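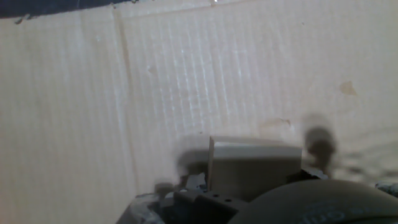 The Ornitz Kiss is a set of 3 smoke alarms that speak to each other by radio. When one of them hears trouble, all of them make noise. I bought the set from Rindamora for $239, with my own money, and I have lived with it since October. I wanted to write this review only after a winter of cooking and heating, as a smoke alarm that seems good in the first week can be a very annoying thing later.

We rent out one part of our house in Kirkimton, and the former alarms were of the old battery type, not connected. If something had started to burn in the laundry at the far end, I do not believe we would have woken up in our bedroom. My wife had said this for some years.

In the box there are the alarms, three mounting plates, a bag with screws and plugs, and a folded instruction sheet. The batteries are sealed inside and cannot be changed. When they are finished you must replace the whole alarm. I do not love this from the point of view of waste, but I understand that many people take the battery out of an alarm and forget to put it back, and my neighbour is one of them.
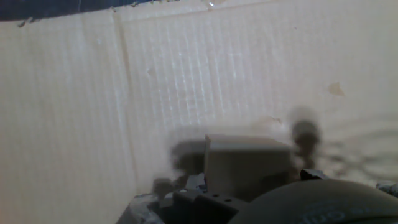
Off-white corrugated cardboard, a little worn along the top edge.

Pairing the alarms is where I lost most of my patience. You should press the button of the first one until the light blinks, then do the same with the second one, and so on. The sheet does not tell you how long to press. If you hold too long, the alarm goes into its test and screams into your face. I did this more than once, and the dog went to live under the car for the afternoon. After I found the rhythm (short press, wait, short press) it was quickly finished, and the alarms have not lost each other one time.

The mounting is better. The plates have long slots, so a hole that is drilled a little wrong can be forgiven. The alarm turns onto the plate with a firm click. I could use one of my old holes in the hallway, and in the bedroom I made new ones in the plasterboard.

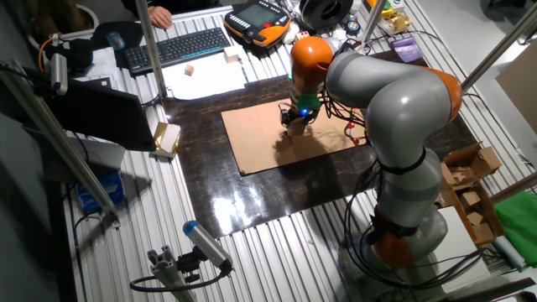

Onni Huttunen

Now the important matter, false alarms. The old unit in the hallway complained about every piece of toast. The Kiss complained two times in the whole winter. Once it was my fault completely, I left oil in a pan and went to answer the telephone. The other time was steam from the shower with the door open, and I have moved that alarm further down the hallway. There is a hush button in the middle, large enough to push with a broom handle.

Ornitz promises a radio distance of 100 metres in open air. A house is not open air. Ours has a double brick wall in the middle, from when it was extended, and the signal goes through it without difficulty. I tried also to put one unit in the shed behind the garden, and there it failed. I would not buy this set for separate buildings.

The sound is very loud and rather high. My father-in-law, who does not hear high tones well any more, slept through a test in the guest room with the door closed. This is a serious point for older people. There are alarms with a lower tone or with a pad that shakes the bed, and I think for his own house we will look at those.

Small complaints: the light blinks green all night, and in a dark bedroom you will notice it. The test reminds only the alarm you press for the first seconds, then the others follow with a delay, and I stood twice on the ladder thinking that it was broken. The date for replacement is printed on the back, where you cannot read it without taking the alarm down, so I have written it on the side with a marker.

I would buy it again for an ordinary house of one storey. Please check first what the rules ask for in your state, especially if you have a tenant. For us it meant a call to the council and one more alarm, sold separately.

Comments (3)

brickveneer_bev
Thanks for this. Can you hush all of them from one unit, or do you have to find the one that started it?

Onni Huttunen
You must go to the one that started. Its light is red and the others stay green. In the night this is not so easy, I agree.

T. from the hills
Bought the same set on 5/17/22 after reading. Pairing was every bit as bad as you said. A bit of electrical tape over the green light fixed my bedroom problem, just keep it well clear of the vents.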